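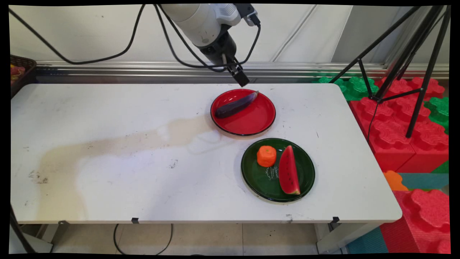

Notes on the plate-to-plate set

The Jurura set passed 192 episodes this afternoon, all of them from the same task: pick one toy food item off a plate and put it on the other plate. I had planned to stop at 150 and train, but the held-out loss was still dropping, so I kept recording.

Each episode starts from a layout written on a card. The card says which items go on the red plate, which go on the green one, and how each item is turned. The eggplant gets the most cards. It is long and slender, and a two-fingered gripper has to close across it, so the wrist angle depends on how it lies in the dish. My early episodes had it in nearly the same pose every time, and the first policy learned that pose and little else. With the eggplant turned the other way, it closed on the stem end and let go halfway across.

The carrot piece is short and forgiving. The watermelon slice stands upright and falls over if a finger brushes it on the way down. I keep those episodes if the recovery is clean and tag them "retry". If I had to reach in, the episode is deleted.

Logging goes through Ruder, which writes joint positions, gripper width and the camera stream to one file. I lost 6 episodes to a clock drift between the arm and the camera. Vik now checks the timestamps on save and rejects anything more than 8 ms apart. That check should have been there from the start.

I have not cleaned or replaced the tabletop. The stains stay as they are until the set is done, so that the background does not change partway through. A second table comes later, under the Saltbridge name, with its own split.

The target is 1000 episodes. The next batch starts with both plates swapped, eggplant on green.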